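Hakala to Bring Two-Handed Sorting Robots to the Pidby Fruit Packing House

Staff will move from the cull line to grading, training and quality checks
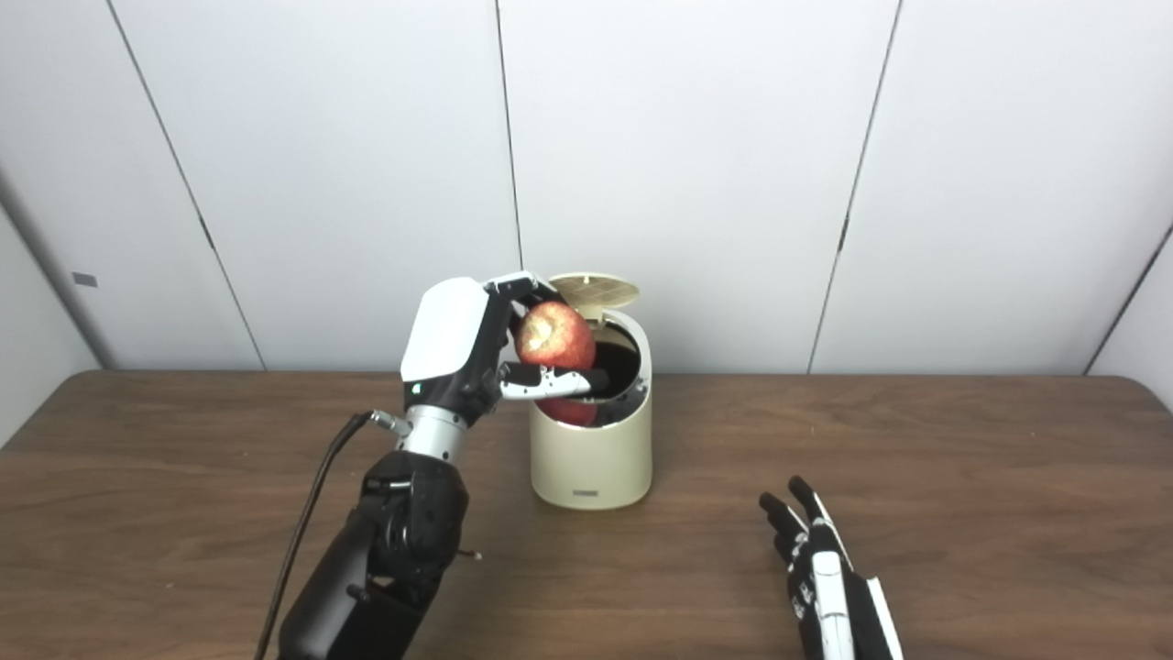 PIDBY, July. Hakala, the fruit packer, will start using two-handed robots to pick out and discard damaged apples at its Pidby packing house this season. The robots are supplied by Rakano, which has worked with Hakala staff on the project since last fall.

Removing culls is one of the least popular jobs in the building. Workers stand at the end of the line, pick out apples that are bruised, split or soft, and drop them in a bin. Shifts on the cull line have been limited to two hours because of strain on the wrists and shoulders, and the post has been hard to fill at the height of the harvest.

Under the plan, six robots will work at the cull line. Each has a pair of hands with jointed fingers and handles one apple at a time. Workers will continue to decide what counts as a cull for each variety and will check the discarded fruit at the end of every shift.

"People asked us two things: will I keep my job, and will I keep my hours," said Sunita Malhotra, plant manager at Pidby. "The answer to both is yes. We put it in writing before the first robot was ordered."

The 25 employees who now rotate through the cull line will keep their present pay grade or move to a higher one. Most will go to the grading room, where apples are checked for size, color and firmness. Others will be trained to run the robots, clear stoppages and clean the hands between varieties. Training takes place during paid hours.

During trials at Rakano's workshop, the robots were given 3,583 apples of mixed size and condition. Packing house employees took part and asked for several changes. The stop button was moved to waist height, and the robots now pause when someone opens the gate to the line.

"The people who had done the work by hand knew which apples would be trouble," said Aarne Rautiainen, project engineer at Rakano. "Soft fruit needs a lighter grip, and we spent a lot of time on that."

The robots are slower than an experienced worker. Hakala expects the line to handle about 800 culls an hour with all of them running. Manual sorting will stay in place on the second line through the end of the harvest, and Hakala will review injury reports and staff comments before deciding on that line.

Siiri Eskola, who represents employees on the Pidby safety panel, will take part in the review.

Employees with questions about schedules or training can speak to their shift lead or stop by the personnel office before 3 p.m.

Media contact: Struan Strachan, Hakala communications office, Pidby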